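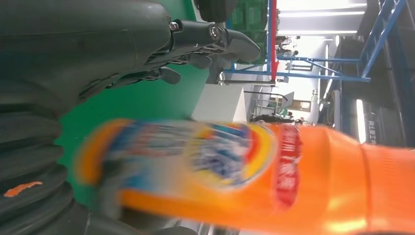 2022-02-01

I did the laundry at home for the first time in eight years last week. Since moving to Inness I had always used the laundromat on Pavliuk Street, and it closed in July. After that I carried bags to my sister's place, which got old once the sidewalks iced over.

The new washer is a Pruvix, secondhand, $368 with delivery. The hose was too short, so I bought a longer one at the hardware store in Nullberg. Hooking it up took most of an afternoon. The shutoff valve behind the sink was stiff and I had to go back out for a wrench.

A normal load takes 33 minutes on the quick setting. Towels need the long one. I use less detergent than the cap suggests and everything comes out fine - the water here is soft.

What I miss is the sitting. I read a lot of paperbacks in those plastic chairs, and I knew the dryer in the corner ran hotter than the rest. Now I start a load and go do dishes.

There is still no dryer. I have a rack in the hallway and jeans take two days. I'm looking at used ones, but the outlet has to be changed first.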